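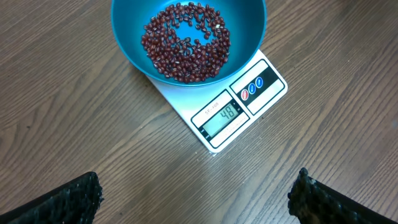
### 3.2 Portioning of dry beans

Small red beans were portioned by mass on a digital kitchen scale placed on a wooden tabletop. The scale was zeroed with the empty bowl in place, and beans were added with a scoop until the readout reached the target of 200 g or 300 g. Each target was repeated 3 times. Beans came from a single Grastix lot (no. 2107), stored in closed containers since February. Broken and off-color beans were not removed, as sorting would have changed the bulk density used in Section 4.

Near the target, the scoop was held low over the bowl and tilted in small steps. Beans that landed on the platform outside the bowl were returned to it before the reading was taken.

**Figure 2.** Beans in the scoop, with its mouth directed down into the bowl on the scale.
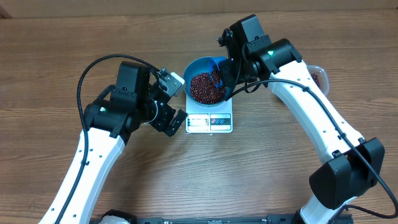 ### 3.3 Soaking

Portions were moved to Bonik jars and covered with tap water to 3 times their dry mass.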